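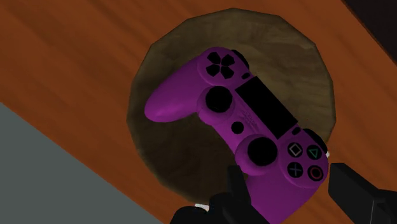
Sorting returns at Dumthorpe: a talk with Lowri Griffiths

November 28, 2020

Lowri Griffiths has worked in the returns shed at Dumthorpe for 8 years. Until May her job was to take used gaming gear out of the cartons, look it over and put it on the right shelf. Now two arms do most of the lifting, and she runs the bench where their new moves are tried out in simulation first.

"I was a picker and now I've got a screen," she says. "The pay went up one grade. I asked for two."

The system is called Cosance and was put in by a firm named Astel. Every item type gets rehearsed on the computer before the real arms are allowed near it. Game controllers took the longest. A simulated one goes in or on something round, like a bowl, and the gripper has to take hold of it at one end.

"A box is easy. A controller has no flat sides to speak of, and the sticks poke up," Griffiths says. "If you close on a stick you've got a warranty claim. I knew that from doing it by hand, but I'd never had to say it to anyone."

She spent most of the winter saying it to Bujar Yordanov, the Astel engineer assigned to the site. He would set up a grasp and she would tell him whether she'd pick a thing up that way. Often she wouldn't.

"He was good about it. He'd never worked a shift in a shed, and he said so on the first day."

The shed handled 703 returned items on its best day last month. Griffiths says the arms are slower than a good picker on any single item, but they don't drop off after lunch. What has changed more is the floor. There were 14 people on days before the arms came and there are 11 now. Two retired. The third, Gwilym Probert, moved to the Pruitt depot, a 70 kilometre drive each way.

"They say no one was let go, and that's true on paper," she says. "Gwilym didn't want to go to Pruitt. I'd like that written down."

Her wrists are better. She used to strap both of them by the end of the week and hasn't since the winter. On the other hand she misses the talk. The old line had six people facing each other across a bench, and the new layout puts them well apart with their backs to the cells.

"You can go a whole morning and only speak to Mabli about the printer."

Mabli Edwards, the shift lead, has asked for the tables to be turned around. The request is with head office.

Griffiths is training a second person on the simulation bench, Elis Nicholas, who started as a casual. She has him pick up the real item by hand before he looks at the screen.

"Then we watch the arm try it, and he tells me what's wrong. Next up is headsets - the cables are going to be awful."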